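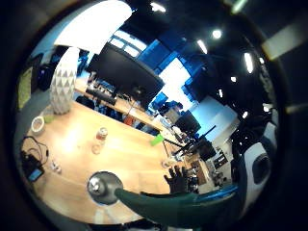
Session 4 deals with email subject lines, the part of a campaign that gets written last, usually in the elevator. Your list may hold 2,801 addresses, but each reader meets you alone, on a small screen, while doing something else. Think of a phone lying on a table with its blue screen lit, next to a coiled cable and a small white bowl. Your subject line has to compete with the bowl. Keep it under 50 characters and put the useful word first.

Print this page | E-mail this page

Terms for this week
Open rate: opens divided by messages delivered. Flattering, and easily inflated by software that opens mail for its owner.
Click rate: clicks divided by messages delivered. Less flattering.
Preheader: the gray text after the subject. If you leave it blank, the mail program will fill it with "View in browser."

Case: Wedix, a seller of office lamps, mailed 1,195 customers in June under the subject "Newsletter." It drew 13 clicks. A second mailing to the same list, "Your lamp's bulb is 20% off," drew 82. The design was identical, and had taken a month.

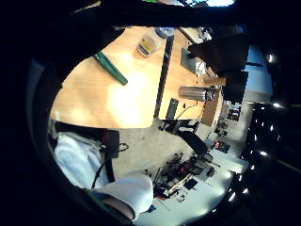
Segmenting means splitting a list so that people get mail they might want. Most beginners split by age, because the form asked for it. Try splitting by what people last bought. A small plastic container with a yellow and dark label and a silver cylinder with a dark end cap can share a tabletop perfectly well; they should not share a subject line. Read the Lanel chapter before drawing up your own segments, and bring two drafts of each subject line, one of them short.

Print this page | E-mail this page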